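Minutes – table clearing and packing, back room

Present: six. Apologies: two. Started at 4:10.

**1. Last minutes**

Accepted with one change. The shelf order with Denden was for 29 storage bins, not 28.

**2. People and bags**

Bags have been turning up on the tables again. Agreed that bags go on the hooks by the door before any sorting starts. The hooks from Sonow are still in their packet and need to be put up before July.

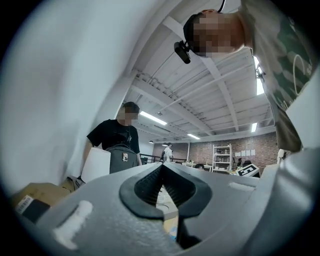
Page 2

**3. Cardboard**

The Clerkau store can take flattened cardboard but no mixed waste. Boxes still in use for packing are to stay open until the contents have been checked against the list. Shipping labels should be left on until then – two boxes went to Clerkau last time with no label and had to be opened again. The packing list now stands at 208 lines.

Small pieces of cardboard go in the paper bin and are not to be kept as spacers.
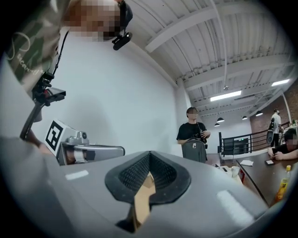
Packing session, back room

**4. What stays on the light wood table**

Discussed at some length. Agreed:

- The lamp shade, the pitcher and the tissue box stay.
- The small white cups go back to the kitchen at the end of each session.
- The gray tray stays for now. One member wanted it moved to the Chmielewska cupboard. Left open until the cupboard has been measured.
- Drink bottles and cans are cleared by whoever brought them, and that includes the dark table.
- Phones should not be put down on open boxes.

Cables on the floor were raised again. Chargers are to be unplugged and rolled up before the chairs are moved.
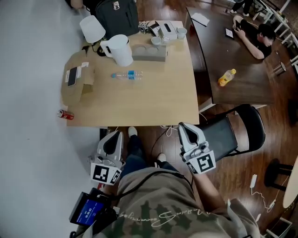 **5. Costs**

Spending to date is 1062 against a budget of 1000. The extra 62 went on tape and bin liners. Approved, with no more tape to be bought until the present rolls are used up.

**6. Next meeting**

Same room, 4:00. The cupboard measurements are to be brought along.

Closed at 5:05.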